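Keeping a continuity sheet for an invented kingdom

A continuity sheet records every fact a story has stated about its world, with the chapter in which the fact appeared. It is a reference for the writer and is separate from planning notes, which record what might be used later. The method below was set up for a serial of linked children's fantasy tales set in the kingdom of Drustanmont. It works for any project longer than one short story.

What you need

A spreadsheet with five columns, or a ruled notebook. A finished draft of at least one chapter. A second colour of pen or highlight.

Setting up the columns

Label the columns Entry, Fact, Source, Status and Depends on.

Entry is the name of the person, place or object. Use one spelling only. If the king is called by a title in some chapters and by name in others, choose one for the sheet and list the other under Fact.

Fact is a single statement. "Trosurell lies north of the river" is one fact. "Trosurell lies north of the river and has a walled market" is two, and takes two rows.

Source is chapter and paragraph. Page numbers change every time the draft is reformatted and should not be used.

Status is either Fixed or Open. A fact is Fixed once a reader outside the project has seen it.

Depends on lists the row numbers of any facts that would have to change if this one did.

Filling the sheet

1. Read the draft from the start with the sheet open. Do not edit the prose during this pass.

2. Enter each fact as it is stated. Leave out anything you know but have not written.

3. Where two passages disagree, enter both and mark them in the second colour. Carry on reading.

4. At the end of the draft, sort by Entry and go through the coloured rows. Decide which version stands, correct the text, then delete the other row.

5. Fill in Depends on last.

The first Drustanmont sheet ran to 609 rows, of which 74 were coloured. Most of those were distances and ages. The wizard Zamfir had been given two different teachers.

Dates and reigns

Pick one event as year zero and count from it. In Drustanmont this is the founding of the school at Stenulum, and the tales open in the year 600. Store every date as a plain number in its own row. Named months and festivals can be added in the Fact column, but the number is what you sort by.

Ages should be worked out from the birth year each time and never entered as facts, unless a character states an age aloud.

Food, dress and small customs

These rows are the ones most often skipped. Enter what is eaten, at which meal and by whom. If the court eats steamed dumplings at midday in chapter two, a cook who has never seen one in chapter nine is an error.

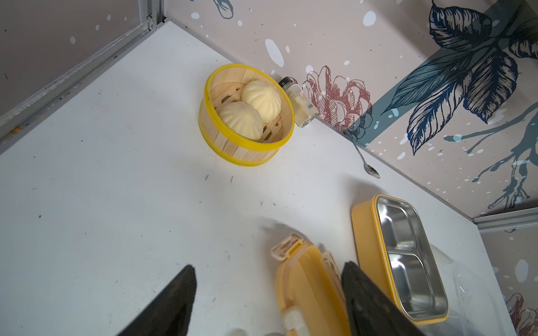 Photo: Lorena Leiva

Group such rows under the place and leave the character's name for the Fact column. Customs tend to be shared, and a later character from the same town will need them.

Checking a new chapter

Search the sheet for each proper name in the new chapter before revising it. Add new rows the same day. A sheet that is three chapters behind needs a full pass from step 1.

When a Fixed fact has to change, follow the row numbers in Depends on and amend each one before touching the prose. Keep the old row at the bottom of the sheet with the status Withdrawn.

Text by Lorena Orellana. Revised in July to add the Withdrawn status.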